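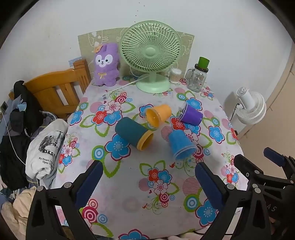
Music in Advertising, Unit 6: Sonic Logos, Jingles and the Licensed Song

Handout to go with the lecture. Please bring it to section, because we'll be marking it up.

Where we left off

Last time we got as far as the radio jingle and I ran out of time (again, sorry). The main thing to carry over is the difference between music that was written for the product and music that was borrowed for it. Jingles are the first kind. A hit song playing under a phone commercial is the second kind. The sonic logo, those few notes at the end of a spot, is a first-kind thing too, but it behaves so differently that I give it its own box.

Terms you need

Sonic logo: a very short musical tag, usually under three seconds, that shows up in every ad and often in the product itself.

Jingle: a short song with words, and the words nearly always include the brand name.

Sync license: permission to put a composition together with moving pictures. You get it from the publisher.

Master license: permission to use one specific recording. You get it from whoever owns the recording, very often a label. People mix these two up every single year on the midterm! If you want the original recording in your ad, you need both. If you hire a band to re-record the song, you only need the sync.

Sound-alike: a new piece written to feel like an existing one without copying it. Legally touchy. We'll come back to this in Unit 8.

Case 1: Dumeo and the four notes

Dumeo makes kitchen radios and small speakers, and for years their ads had no musical identity at all. Every spot used different library music. Then they asked for a sonic logo and ended up with four notes on a marimba, going up, with the last one held a bit longer than you expect. I love this one. Play it to yourself on a piano (G, B, C, E) and you'll notice that it never settles on the home note if you hear it in G. It kind of leans forward, and then the product name appears on screen and your ear gets its rest from the voice-over.

The same four notes play when you switch the speaker on. So the owner hears the ad every morning over breakfast, which is either brilliant or deeply annoying, and I'd like you to have an opinion on that by section.

The composer delivered 27 versions before they picked one. I have a handful of the rejected ones and will play them in class. Listen for tempo first and instrument second. Most of the rejects are slower, and the slow ones sound like a doorbell.

Case 2: Grasteck borrows a song

Grasteck went the other way. They launched a laptop with a 60-second spot built on a single track, "Paper Harbor" by the band Coelho, which had been out for a while and hadn't done much. No voice-over until the final few seconds. The editor cut the pictures to the drums, and you can hear (well, see) every snare hit as a cut.

A few things to write in the margin while you watch:

The chorus arrives at second 17. In the album version you wait much longer than that, so somebody chopped the first verse. Where's the join? I can hear it, and with headphones so will you.

The lyrics have nothing to do with computers. They're about leaving a small town. Does the ad use that meaning or ignore it? I go back and forth.

The song was re-released in June with the laptop on the sleeve. Who is advertising whom at that point?

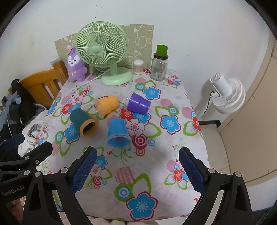 Case 3: The Cluvulska playlist

Cluvulska, the headphone people, put out a playlist of every song they'd ever used in a commercial. It runs to 100 tracks. You might say a playlist isn't an ad, but think about what it does: it takes songs people already like and hangs the brand on all of them after the fact. It had 846 followers when I last looked, so a small crowd, but they'd all chosen to be there.

Listen to the first ten tracks in order, no shuffling. Write down what they have in common musically. Hint: check the tempos, and check how many start with a voice alone.

For section

Pick one commercial you remember by its music. Find it and watch it once with the sound off, then once with your eyes shut. Write a page on what's missing each time. Then tell me which licenses the brand would have needed, and from whom.

Page is due November 12, 2022, on paper please. Headphones are welcome in section, and if you've got a splitter bring that too, the one in the media room only works on the left side.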